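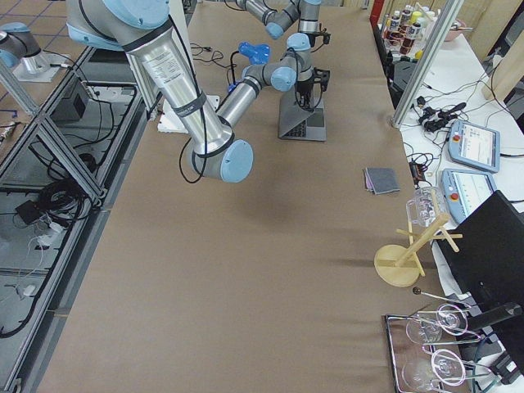

Gondholm halts two-arm table trials after arm fails to stop on command

Gondholm has suspended all two-arm work at its household handling lab after a robot arm kept moving for 3 seconds when an operator pressed the emergency stop on its teach pendant. No one was hurt. One stemmed glass was broken and the wrist cover on the arm was scratched.

The fault happened during a trial in which the arms handle glassware and small household items on a shared worktable. The company described it in a notice sent to customers and suppliers on 3 Feb 2022.

According to the notice, the operator was running the arm nearest the aisle at reduced speed and saw it drift toward the second arm as it came down over the glasses. The operator pressed the red button on the pendant for the nearer arm. The arm carried on along its path, brushed the foot of a glass and pushed it off the table, then came to rest. The second arm, which had its own pendant and its own controller, stayed in its holding position the whole time.

"The button was pressed and the arm did not stop when it should have," said Ctibor Havlíček, who is in charge of safety at the lab. "The speed was low and there was nobody inside the marked area. That is why we are talking about a glass. I don't want anyone here to treat it as a minor thing."

The lab shut off power to both arms from the wall switch and left the station as it was until the controller logs had been copied. Staff were told to stay out of the area except for the people working on the inspection.

The logs showed that the controller received the stop request late. It first appears under fault code 2113, which the maker of the control software, Brirnex, lists as a loss of agreement between the two safety channels. In normal use, the pendant sends its stop signal over two separate channels and the controller acts as soon as either one opens. In this case one channel had been bridged inside a connector, and the other was reading on and off.

Havlíček said the bridge was a small jumper plug fitted while the arms were being set up, before the pendants were connected. It lets an engineer power up a controller with no pendant attached. The plug should have been taken out when the pendant went in. The setup sheet for the station has a line for this and the line is signed, but the plug was still there when the connector was opened after the incident.

With one channel bridged, the stop depended on a single pair of wires. Those wires ran in the pendant cable, which had been bent sharply where it passed over the edge of the equipment table and was bundled with other cables and power supplies. Inspectors found that the outer jacket was whole but that one wire inside had broken strands. Moving the cable by hand made the signal come and go.

The controller was supposed to catch the mismatch. It compares the two channels and locks the arm if they disagree for longer than a set time. That time had been raised during an earlier round of testing, when the arms were stopping several times a day on false alarms. Gondholm now believes those false alarms were the first sign of the damaged cable.

"We had a warning and we turned it down," Havlíček said. "Somebody was trying to get through a day of trials and the arm kept locking. The setting was changed, it was written in the log, and then the shift ended. It never came back to me as a safety question. It should have."

Brirnex said in a short reply to the lab that the wait time can be changed by anyone with a setup password, and that its manual advises against values as high as the one used. The company is preparing an update that will put an upper limit on the setting and show a message on the pendant screen whenever it has been changed from the default. It did not give a date for the update.

The second arm was checked in the same way. Its jumper plug had been removed and its cable was sound. It was run through 102 stop tests from its own pendant and stopped within the allowed time in all of them. The faulty arm has a new cable and passed the same set of tests, but it has not gone back to work.

Gondholm is also looking at the fact that each pendant stops only its own arm. The two were bought at different times and were never wired into one safety circuit. An operator who wants to stop everything has to press both buttons or reach the wall switch, and the pendants lie close together on the equipment table. Two operators told the inspection that they had at least once picked up the wrong one.

A shared circuit is now being built so that either button will cut power to both arms. Comance, the contractor that put together the aluminum framing and the clear panels next to the station, has been asked to add a separate stop button on the frame, within reach of a person standing at the side of the worktable. Comance said the part is in stock and that the wiring will be done with the arms disconnected.

Other changes are smaller. The pendant cables will get their own channel and will no longer be tied in with power adapters. The jumper plugs have been collected and will be kept in a locked drawer, each with a tag that has to be signed out. Any change to a safety setting will need a second signature, and a repeated false alarm will count as a fault until someone has found the cause.

The lab has also changed how it sets up glassware trials. Until further notice, stemmed glasses will be used only when one arm is powered, and trials with both arms will use cloth, boards and other items that do not break. Havlíček said the broken glass took longer to clean up than expected — small pieces had gone under the equipment table — and that operators will now wear closed shoes and eye protection whenever glass is on the station.

The suspension has held up work for Châu, a kitchen equipment firm that pays for part of the trials and had been due to see a demonstration in February. Châu said it had been told of the fault and had agreed to wait. A new date has not been set.

Single-arm work at other stations in the building was stopped for one day while the pendants and cables there were checked. No other jumper plugs were found in place. One more cable was replaced as a precaution, though it had not caused any faults.

Gondholm said two-arm trials will start again after the shared stop circuit has been fitted and tested by an inspector from outside the lab. Customers using the same controller are asked to open the pendant connector with the power off, look for a jumper plug, and check the channel wait time against the value in the manual. Anyone who finds a plug in place should keep the arm switched off and contact their supplier.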